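Visit report: Kofler bakery supply open day, Grerkthorpe
Aug 31, 2024

The open day took up two halls of the Kofler site. Hall A held ovens and proofing cabinets, most of them unchanged from the June catalog. I spent the morning there and the rest of the visit in Hall B, where counter display and serving ware was set out.

Lorenz Kaufmann led the Hall B tour. His main subject was the Kovarari line of countertop trays, now made at the Skolotstead plant. The list price is 369 per set, covers included. The tray measures 400 mm on the long side, and Kaufmann said the older version will stay in stock until spring. Spare covers are ordered separately and ship in packs of 2.

Donuts were used as the display goods.
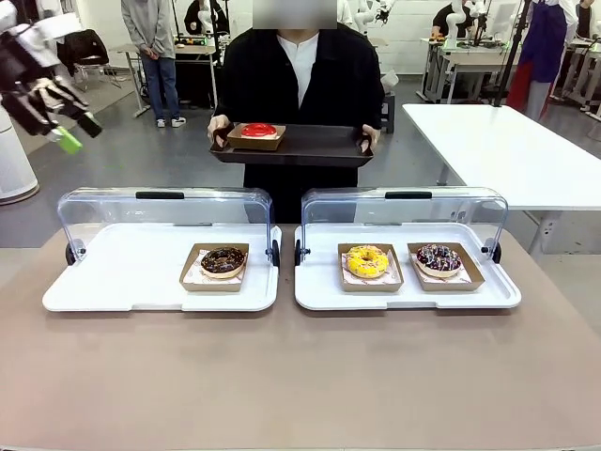
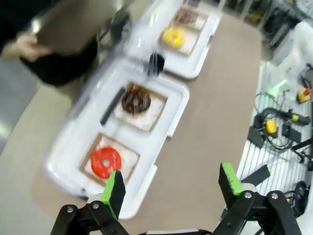
Donuts on paper, white trays, beige tabletop.

On cleaning, the data sheet calls for warm water and a mild detergent, with no alcohol on the clear parts. I asked about scratch resistance and was told that test results would be sent by mail. They have not arrived.

Paper goods were covered briefly. Kofler sells kraft boats in three sizes and liners by the case. Custom printing has a minimum order of 400 sheets, lower than our present supplier asks. Glaze transfer to the liner remains an open point for us, particularly in summer.

Parking at Grerkthorpe is limited and the entrance to Hall B is on the far side of the building. Follow-up items: sample liners, one tray set on loan, and a quote with freight to our second shop.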